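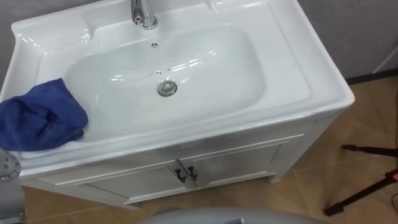 Homville Tenants' League Questions "Water-Smart" Savings Claims

Home News Campaigns Join Contact

News > Press Releases > Water and Utilities

Last updated: 5 Sep 2021

HOMVILLE – The Homville Tenants' League today asked landlord Petrauskas to show its math before it charges renters for a water-saving program that has yet to save anyone a dime, as far as the League can tell.

Petrauskas plans to fit Druteo flow limiters in 90 apartments and add a monthly "efficiency fee" to the rent. Its leaflet promises that bathroom water use will fall by up to 70 percent. The League has asked for the test results behind that number three times since March. It has received the leaflet, twice, and a link to the leaflet.

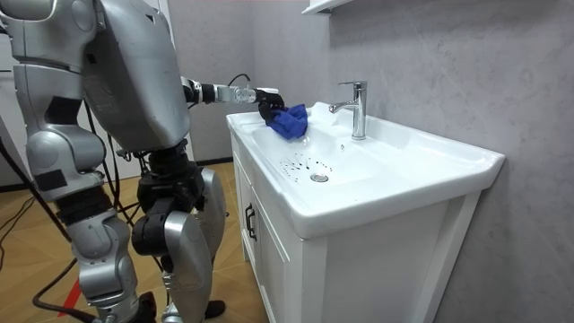
"'Up to' is doing a lot of work in that sentence," said Hazel Yazzie, who chairs the League. "Zero is also up to 70. We would like to know what an ordinary family got, in an ordinary apartment, over an ordinary month."

The League is not against saving water. It does object to paying for the savings in advance, and it notes that most apartments in the Grastireo Street buildings have no water meter of their own. Without one, a tenant who uses less will see the same bill as before, plus the fee.
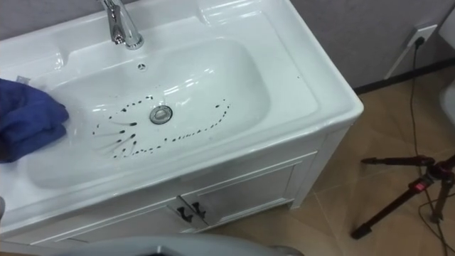
Petrauskas also says the limiters will need no upkeep from tenants. Czesław Gajewski, a retired plumber who advises the League, doubts it. Small parts clog, he said, and hard water makes it worse. A chrome faucet on a white basin can look spotless from the outside – that says very little about the flow inside it. He wants the lease to state who cleans the limiters, how often, and who pays when one has to be replaced.

The League is asking Petrauskas to publish its test data, drop the fee until meters are in place, and let tenants refuse the limiters in writing. It has requested a reply within two weeks.

Press contact: Torunn Myklebust, Homville Tenants' League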